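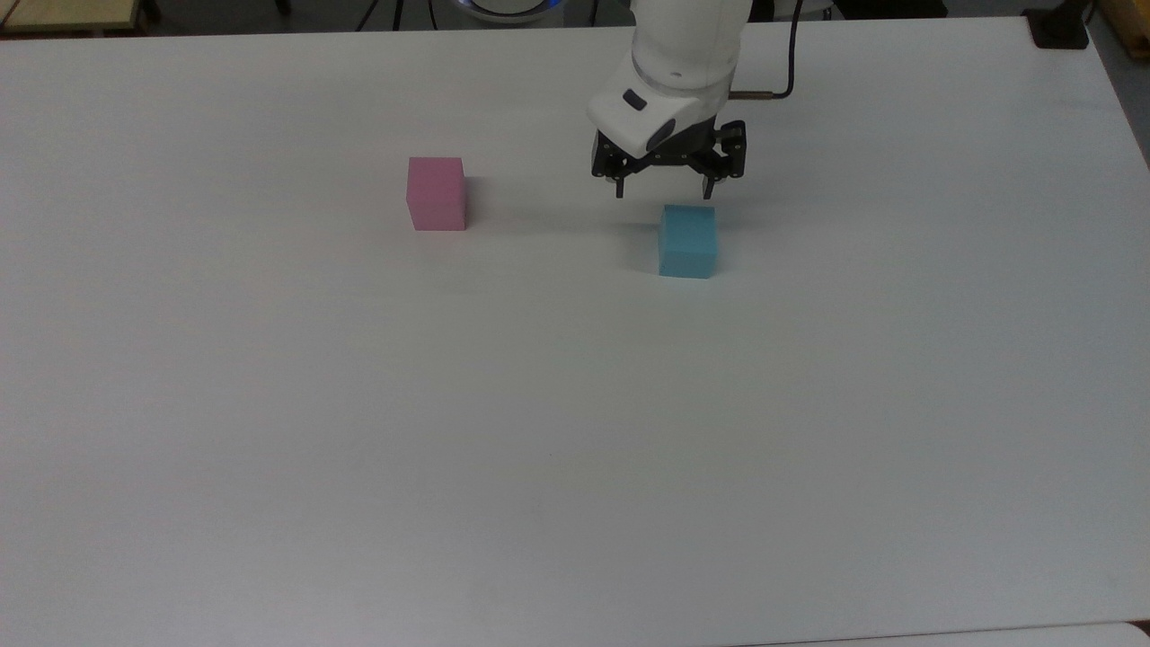 Foam

Foam is a material made of gas pockets held inside a liquid or a solid. Soap suds and the head on a glass of beer are liquid foams. Solid foams include bath sponges, bread, pumice and the plastic foams used in cushions, packaging and toys.

Structure

Solid foams are divided into two main groups. In an open-cell foam the pockets connect with one another, so air and water can pass through. These foams are usually soft and are common in mattresses and sponges. In a closed-cell foam each pocket is sealed by its own walls. Closed-cell foams tend to be stiffer, take up little water and are used in floats, camping mats and building insulation.

Most of the volume of a light foam is gas. A packing foam may be more than 90 percent air, and for this reason it weighs little and slows the passage of heat.

Manufacture

Plastic foam is made by forming gas bubbles in a liquid plastic and letting the material set around them. The gas may be pumped in, released by a chemical reaction, or produced by heating a liquid that boils easily. Polyurethane foam is often poured onto a moving belt, where it rises into a long block. The block is cured and then cut into sheets or smaller shapes with a band knife or hot wire. Color is normally added before the foam sets.

Aging and disposal

Many foams break down slowly in sunlight. Polyurethane turns yellow and may become crumbly, while polyethylene foam holds its shape longer. Foam takes up a great deal of room for its weight, so hauling it to a recycling plant is costly. Some plants press it into dense blocks first. Clean offcuts can be shredded and bonded together to make carpet padding.

See also: Aerogel, Cork, Pumice, Sponge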